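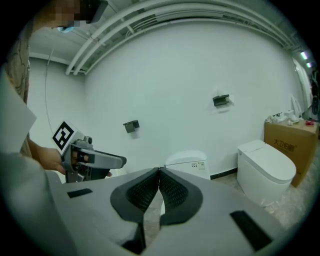
Hand-held grippers in the bathroom fittings room at Brinton.

The morning shift at Plaltness starts at 6, and by the first break most of the Brinton cleaning crew have changed jobs. They still know toilets. For half the day they now teach that work to a machine.

Plaltness cleans offices, clinics and two shopping centres. Last October it signed on with Wostik, which is building a robot arm to handle washroom work. The arm learns from people. A worker picks up a gripper, opens and closes its jaw by hand, and does a task such as lifting a lid or shifting a box. Each gripper carries a printed marker so its position can be followed. Every run is recorded.

The practice room has plain white walls, pipes along the ceiling and toilets standing on the floor. Masks are common. Crew members work there in pairs and are expected to finish 60 runs before lunch. Hardly anyone managed it in the first month.

Pay was the first argument. Cleaners on recording shifts were kept on their old rate until the union at the Eide site asked for a skills loading, and after four meetings they got one. There are now 154 people on the roster who can do both jobs, out of a cleaning staff of 220.

Sore wrists were the second. The grippers are heavier than a brush and the grip doesn't change, so recording is capped at half a shift. Some older staff prefer it anyway, as there is less kneeling.

What happens when the arm is ready is less settled. Plaltness says no one will be let go during the trial, and has put that in writing. It has not said what comes after. Several cleaners have asked for training in maintaining the machines, and the first course is due to start at Eide once a room is found for it.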